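Two-Arm Test Cells Get a Common Checklist

July

A group of small robotics developers has published a set of good practice rules for testing two-arm robot cells in simulation. The document is called the Clodby Guide, after the town where the first meeting took place. It is meant for teams that prepare a task on a computer before they try it with real machines. 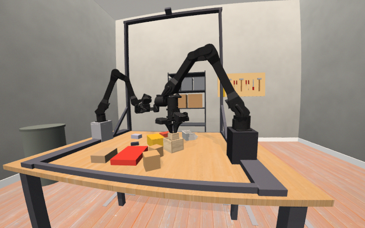
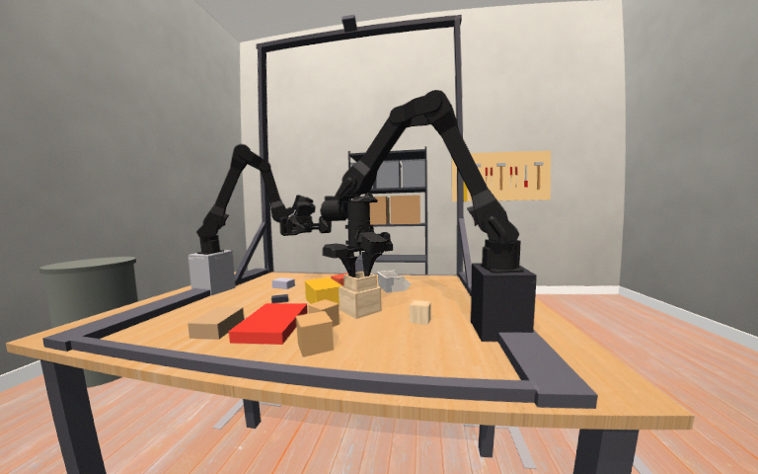
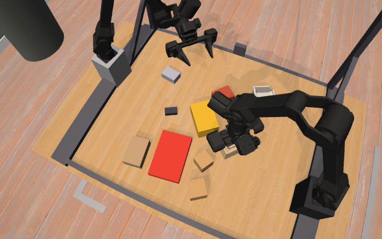

Simulated table with two robot arms working over blocks and boxes, shown in three views.

The guide has 238 rules in the full version and a short list of 8 for daily work. The short list is the part most teams will read first. It asks, among other things, that every test report gives the starting position of each object and says which arm has the right to enter the middle of the table when both want to go there.

This last point took the most time to agree. When two grippers work close together, many teams let the software decide which one waits. The authors of the guide do not forbid this, but they want the decision to be written down in the report, so that another team can repeat the test and get the same order of moves.

"We received reports where a task was called finished, and we could not find out if the arms had passed too near to each other," said Ayane Sakamoto, who edited the text. "A person who reads the report in another office has only the report. It must say what was allowed and what was not."

The draft was sent out for comments in spring and 709 comments came back. A large part of them concerned words. For example, the first draft used "stop" and "pause" for the same thing, and now each has its own meaning. A stop needs a person to start the arms again. After a pause, the arms can continue by themselves.

Cifuentes and Flallach, two companies that make control software, have said they will follow the short list in their next releases. Stavov, which took part in the early meetings, will wait. Its test manager, Panagiotis Perić, explained that his team has many old reports in another format and must first decide what to do with them.

There is also some criticism. Kazuhiro Tamura, who teaches robot safety, thinks the guide is too easy on the question of speed. It asks teams to state the highest speed of each arm, but it gives no limit for the shared area. He would like to see a number there before the guide is used for real cells. Sakamoto answered that a limit depends on the machine and the load, and that the subject is open for the next edition.

The guide applies only to simulation. A team that moves to real arms must still do its own risk assessment and follow the safety laws of its country.

Comments on version 2 are accepted until the end of the month. They should be sent to Sachiko Hoshino at the Clodby office, with the number of the rule in the subject line.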